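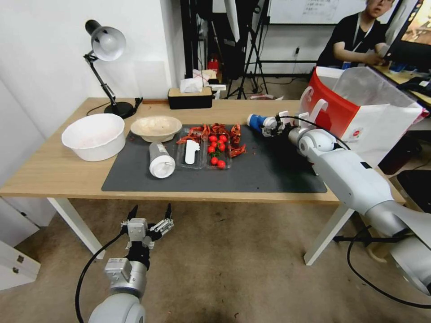 手风琴、老唱片和一个跑调的夏天

先交代一下,我不懂音乐。小学音乐课吹竖笛,老师走到我旁边总会皱一下眉头。所以这篇写爱尔兰传统音乐,大家就当听一个外行唠叨吧,写错了欢迎来骂(轻点骂)。

事情是从一张二手唱片开始的。去年搬家,楼下旧货店清仓,我花25块钱抱回来一张手风琴专辑,封面都磨白了,演奏者叫Gearóid Ní Chonaill。我当时连这名字怎么念都不知道,纯粹觉得封面上的字好看。回家一放,第一首是吉格舞曲,六八拍,哒哒哒、哒哒哒,我一边拆纸箱一边脚底下就跟着动起来了!那天晚上箱子没拆几个,唱片倒是翻来覆去放到半夜。

后来就开始查资料,越查越上头。

先说吉格和里尔的区别,我自己糊涂了好久。吉格最常见的是六八拍,一小节两大拍,每拍里三个音,听着像在蹦。里尔一般记成四四拍或二二拍,音符一串一串地往前赶,听着像在跑。还有一种角笛舞曲,速度放下来一点,带点摇摆。我现在听到新曲子会先在桌上敲手指头,敲得顺就猜是吉格,敲着敲着手打结了就猜是里尔。准确率嘛……别问。

另外一件让我惊讶的事:这些曲子大多很短,常见的就是两段,每段八小节,各反复一遍,一分钟都不到就完了。所以乐手会把两三首接在一起演,换曲子的那一下特别爽,尤其是换调的时候,整个屋子好像突然亮了一档。我第一次听出来换曲是在洗碗的时候,手里的盘子差点滑出去。

再就是曲名。爱尔兰曲子的名字真的很随意,有叫某某人的爱好的,有叫路上的什么什么的,同一首曲子在不同地方还能有好几个名字。很多乐手自己也记不住,你问他刚才拉的是什么,他会很认真地想一会儿,然后告诉你是跟谁学的。我特别喜欢这一点。

今年夏天我脑子一热,报了个线上的锡哨班。老师叫Caoimhe Heffernan,脾气好得不得了。班上有个同学Kieran Phelan,是拉小提琴转过来的,学得飞快,第三课就能吹装饰音了,我那时候还在跟低音D搏斗。锡哨这东西看着简单,六个孔,一根管子,气一大就尖叫着蹦到高八度去。我家猫听了两天就搬到衣柜顶上睡了。

我的哨子是Doherty牌的,D调,新手够用。后来手痒又买了一支Ilusov的,音色闷一点,在公寓里吹不太扰民,不过高音有点费气。要推荐的话,先买便宜的那支,吹烦了再说。

练习方法我也走了不少弯路。一开始我抱着谱子啃,一个音一个音抠,结果吹出来像在打电报。老师让我把谱子合上,先听,听到能哼出来为止,再去找音。我不信邪,拖了两个星期才照做,然后就真香了。传统音乐本来就是靠耳朵传下来的,谱子上那些八分音符写得整整齐齐,真吹的时候有长有短,味道全在里面。现在我通勤路上就循环同一首,听到地铁报站都像吉格。

说到资料,十九世纪末二十世纪初有一大批曲子被收集出版,那本在乐手圈里被叫作“那本书”的曲集就收了1,000多首,光听数字我就腿软。我自己的歌单目前存到545首,真正能从头吹到尾的有3首,其中一首还得看心情。

有朋友问我学这个图什么,又不上台。我也说不清楚。就是下班回来,窗户一关,吹个二十分钟,中间错七八处,吹完觉得今天过得还行。上周跟Kieran连线合奏,网络延迟得一塌糊涂,两个人像在山谷两头喊话,笑得根本吹不下去,可是那首曲子我反而一下子记牢了。

接下来想学一首慢曲子,就是那种没有固定拍子、跟着歌词呼吸走的。Caoimhe说慢的比快的难,我试了两句,确实,气全漏光了。十月份班里有个小小的线上分享会,每人一首,我报了名,曲目还没定,纠结在一首吉格和一首波尔卡之间。波尔卡两拍子,简单,可是我一紧张就越吹越快,最后像被狗追。

有会吹哨子的朋友路过,麻烦在评论里教教我高音区怎么控气,先谢谢啦!

9月30日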